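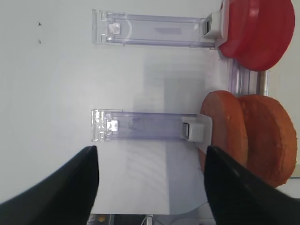 Reflowable or fixed: what we learned converting a regional backlist
Speaker notes, Femi Adeleke
15 April 2018

Slide 1. Title
Introduce self. Production side, Cletell, small press, regional history and some children's titles. Jihad Rizk did the scripting and will take the technical questions at the end. Slides will be posted; no need to copy down the tables.

Slide 2. The list
57 titles in the backlist. All had been in print at some point. 12 had usable layout files. The rest existed as printer PDFs or as paper only. Say this early, as the audience will assume we had source files for everything.

Slide 3. Two formats
Reflowable: the text adapts to screen size and reader settings. Page numbers have no fixed meaning.
Fixed layout: each page keeps its design. Type size is set by the publisher. Poor on phones.
We made the choice per title. Novels and memoirs went reflowable without discussion. The disputed cases were the illustrated histories, where captions, sidebars and maps share a page with the main text.

Slide 4. Lullach
Working title for our test book. County history, heavy on sidebars, two-column index. Built both ways.
Fixed version: quick to make, looked like the print book, could not be read on a phone without zooming on each paragraph.
Reflowable version: four times the labor. Sidebars moved to the end of the section they belong to, with a link in the text. Readers in our test group preferred it, including those who owned the print edition.
Pause for questions here if the room is small.

Slide 5. Paper-only titles
Scan at a resolution high enough for the footnotes. We set ours by the body text on the first batch and had to rescan.
Character recognition errors cluster in three places: old place names, italics, and anything set in small caps. A spelling checker will not catch a wrong place name that is also a word. One reader went through every title against the paper copy. Budget for that person.
Line-end hyphens: the script removes them, then lists every joined word not in the dictionary. Jihad can show the list for one book. It is long.

Slide 6. Indexes
Most of the talk's value is in this slide. Slow down.
Option A: drop the index and rely on search. Cheap. Search finds strings and does not find subjects.
Option B: keep the print page numbers as plain text. Useless in a reflowable file.
Option C: embed a marker at each print page break and link the index entries to the markers. This is what we did. The reader lands up to one print page away from the exact line, which people accept. It also lets a class use the print and electronic editions together.
The markers come from the PDF when there is one. For paper-only titles they were added during proofreading.

Slide 7. Images and rights
Photographs licensed for print are not always licensed for electronic use. Check the original letters. Where we had no letter we removed the picture, kept the caption, and added a note. Two authors objected. Both later found their paperwork.
Alternative text: have the author or editor write it. The conversion vendor's samples were too general to use.

Slide 8. Tools
Jikanura for validation and for the page markers. Su, our in-house script set, for cleanup. Neither handles tables well. Tables were done by hand.
Do not demo live. Screenshots are in the appendix slides.

Slide 9. Sales
Someone will ask. The original print run for most of these was 1000 copies. The electronic edition of the best seller in the group moved 40 copies in its first April. Most of the others sold fewer. The case for the project rests on keeping titles available and on library orders, and the board was told so before we started.

Slide 10. What we would change
Start with the index. It decides how everything else is marked up.
Write the style sheet before the first book. We wrote ours after the fifth and went back.
Keep one corrected master file per title and generate every format from it. Corrections made in the output get lost.

Slide 11. Questions
Hand over to Jihad for anything on markup. Contact details stay on screen.
If there is time left, show appendix slide 3, the sidebar before and after.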